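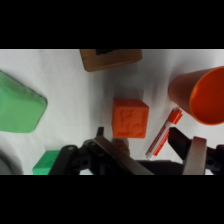

How often should the play table covering be changed?
Every March, going by the Platitbridge sheet. I doubt once a year is enough.

Table check, Cropper room, 2 February 2023

Covering flat: NO. Faint wrinkles. Last sheet said "fine".
Blocks, edges and corners: OK, for now.
Cup, cracks: not checked. Someone ticked it anyway - I have unticked it.
Marker cap on: OK.
Sponge replaced every 4 weeks: so the log claims. No receipts.
Table rated to 300 lb: says Sereck. Show me the test.

Recheck in 5 days.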